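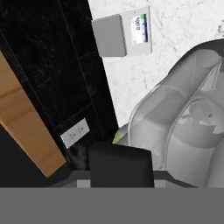 Black marble with fine grey veining, next to light brown wood.

Prikside Stone & Timber Soap, 5 litre

I started making this because I was fed up with owning one bottle for the worktop, another for the cupboard doors and a third for the tiles behind the cooker (I kept grabbing the wrong one, usually with greasy hands). So I spent most of last winter mixing, and by May I had a soap I was happy to use on the lot!

It's a plain liquid soap with a bit of orange oil in it. No bleach, no vinegar, nothing that will dull a polished stone. One capful in a bucket of warm water does my whole kitchen, and a 5 litre can makes 85 buckets.

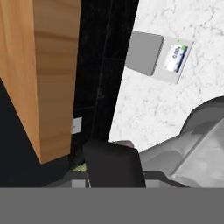

Dark stone shows every smear, so go easy. If you get streaks you've used too much, and a wipe with clean water sorts it out. On oiled wood I wring the cloth nearly dry and follow the grain. Please don't use it on waxed furniture – the Venell balm is the one for that.

Choose from Emen (orange, the one I use at home) or Majimbun (no scent at all, and lovely if strong smells give you a headache). Both are £28 a can. Refills are £14 if you send your old can back, rinsed please, with the lid on.

Emen is back in stock from Fri 5 January. Majimbun is on the shelf now and goes out by second class post.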